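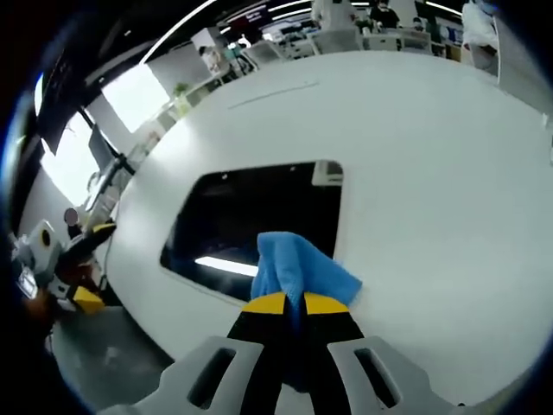
Urnside Robotics Club heads into spring season with 259 practice wipes behind it and a home event in front of it

February 5, 2018

Hi everybody, Carola Engelhardt here, faculty adviser to the Urnside Robotics Club, and yes, the students talked me into writing the press release again this year. They said the last one sounded like me, which I've decided to take as a compliment.

The big news first. Our team is entering the Household Tasks division at the Skanov Student Automation Challenge this spring, and before that we're hosting an open practice day at the Odlow Building on campus. It's free, you can bring kids, and you can try the gripper yourself. More on that at the bottom.

If you haven't followed Household Tasks before, it's the division where robots do chores. Wiping, folding, sorting, putting the lid back on the thing. Students get a list in January and have until the event to teach a machine as many of them as they can. Our group picked wiping as its main task, and I have to admit I tried to steer them toward sorting. Sorting is friendly! You pick up a block and you put it in a bin. A cloth changes shape every time you touch it, and the surfaces on the list are curved and glossy and have openings with rims you have to follow around. They voted, I lost, and we've been pinching microfiber ever since.

The way we teach it is pretty simple to explain. A student holds a gripper by hand and does the chore with it, over and over, while a camera on the gripper records the whole thing. Those recordings are what the robot learns from. Kyu-ri Yeon, our team captain and a junior in mechanical engineering, set up the schedule so that everyone in the club takes a turn. First-years too. She was very firm about that.

"If only two of us do the wiping, the robot is going to wipe like the two of us," Kyu-ri told me when I asked her for something to quote. "I press too hard and I always go clockwise. We need the people who go the other way."

The wiping set stands at 259 good recordings now, and the goal is 2,000 across all of our tasks by the time we travel. (We threw out plenty. Dropped cloths, mostly, and one very long one where somebody got a phone call.) I'm told the goal is reachable if people keep showing up on their shifts, so club members, if you're reading this, please look at the sign-up sheet.

The fingertips took up a good part of January. The first set we printed was too slick and the cloth slid out as soon as you pushed on anything. The second set held on so well that you couldn't let go cleanly. The current pads are the fourth version and I like them a lot. Kyu-ri is already talking about a fifth.

We couldn't do any of this without Kohlhase, the machine shop down the road, which gave the club $4,000 this year toward parts and travel and also lets our students come in and ask questions at what must be very inconvenient times. Thank you, all of you. The soldering station is wonderful.

Now for the open practice day. Doors are at ten in the Odlow Building and we'll run until three. We have space for 100 visitors at a time, so if you get there at noon you may wait in the hallway a little while. Students will be doing practice runs through the day, and in the afternoon the team will do a full run under contest rules, with a clock and a judge's sheet and everything. Visitors can take a turn with a hand-held gripper and a cloth. It's harder than it looks! I went in feeling confident and it took me four tries to get around one corner.

High school students who are thinking about Urnside are extra welcome, and so are their teachers. You don't need to know how to code. Several of our best people joined because a roommate dragged them in, and one came to us from the theater department and now runs all of our cable management.

The date and parking map will be posted on the club page and on the board outside the Odlow main office. Reporters who'd like to visit during a regular practice should get in touch with me through the Urnside engineering office, and I'll find you a time when the students aren't in midterms.

Carola Engelhardt
Faculty adviser, Urnside Robotics Club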